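Posting a result from our grasping work at Vorum, since a few of you asked after the last thread. Short version: soft toys are a lot harder than boxes, and slowing down helps less than we thought.

The question was how little material a two-finger gripper can hold and still carry a plush toy through a fast move. We call it the pinch test. Grasp on a small bit of fabric, lift, swing, place.

We ran 297 trials over 17 toys. 129 of those were pinch grasps, where only the fingertips had fabric between them. The rest were full grasps on a limb or the body.

Footage is from the wrist camera, and we label every trial by hand from it. The toy blurs at speed but the tips stay sharp, so you can still judge the grip.

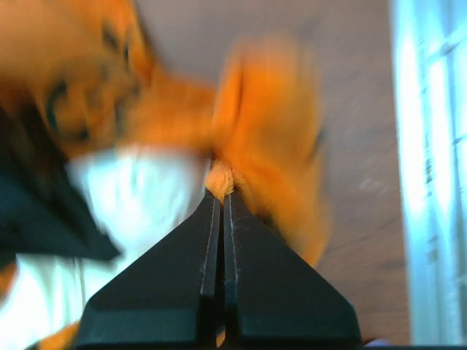
Lærke Stougaard replied that the wrist view only tells you about the contact point, and that a slip which starts inside the stuffing would be missed until the fabric lets go. She wants a force reading next to each label.

Fair point. We do log finger force, but it wasn't used for labeling. I'll rerun the labels with it and post both sets.

What we have so far: most drops came at the change of direction, very few during the lift. Cutting the top speed barely moved the drop rate. Smoothing the turn did.

Next batch is in March with the Kiveck controller. Same toys, same 2 start positions.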